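Storkeo Foods opens second production line for savoury snacks

14/01/2023

Storkeo Foods has confirmed that a second production line is now in regular operation at its main site. The line will be used for the company's oven-baked range, which until now has shared equipment with its roasted pulses and seed mixes. Members who buy from Storkeo, or who supply it with raw ingredients, are invited to read the following summary of what the change will mean for orders in the coming months.

The company was founded as a small family concern selling spiced chickpeas at weekend markets. It now supplies independent grocers, farm shops and a number of works canteens, and its best-known product remains the Jindent mix of roasted lentils, puffed rice, peanuts and curry leaf. The recipe has changed very little since it was first sold, although the salt content was reduced when the packaging was redesigned.

Under the previous arrangement, the ovens had to be cleared and cleaned each time production moved from a product containing nuts to one without them. This limited the length of each run and made it difficult to accept larger orders at short notice. The baked range will now be made in a separate area with its own ingredient store, weighing room and packing point. Products containing peanuts will stay on the original line. 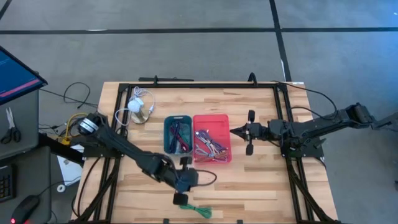 Cables in two bins on the workbench.

The new line has a capacity of 2,000 cases a week when fully staffed. Storkeo has stated that it does not intend to reach that figure at once, and that output will be increased in stages so that quality checks can keep pace. The first products to be made there are the Aris lentil crackers, in sea salt and cumin varieties. A third variety, with black pepper, is under trial and is expected to be offered to trade customers in May.

Stockists should note the following changes to ordering. The minimum order for the Aris range has been lowered from three cases to 2 cases per variety, and mixed pallets may now include both baked and roasted products. Orders received before noon will be sent out on the next working day. Prices for the Jindent mix are unchanged. Customers who hold a standing order need take no action unless they wish to alter the quantities.

Ingredient supply has also been reviewed. Lentils and chickpeas will continue to be bought through Shukla Trading, which has worked with the company for many years and cleans and grades the pulses before delivery. Rapeseed oil is purchased from growers within the county, and the company would be pleased to hear from further growers who are able to offer cold-pressed oil in bulk. Samples should be accompanied by a current certificate of analysis and a statement of the harvest year.

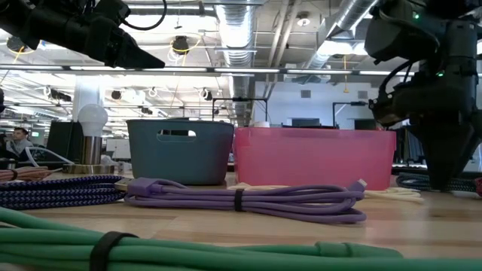 Outer cartons for the baked range are being replaced at the same time. The new carton holds the same number of packs but is shallower, so that it can be opened and placed directly on a standard shelf. Barcodes on individual packs are not affected. The barcode on the outer carton is new, and stockists who book in goods by scanning will need to update their records before the first delivery. Cartons in the former style will be sent out until existing stock has been used.

The company now employs almost 100 people across production, packing and distribution. Vacancies on the evening shift are advertised through the usual local channels, and full training in food hygiene and allergen control is provided. Applicants do not need previous experience of food manufacturing.

Trade members wishing to receive samples of the Aris crackers should write to the Storkeo sales office, giving their account number and delivery address. Requests for the black pepper variety will be held on file and answered when the trial has been completed.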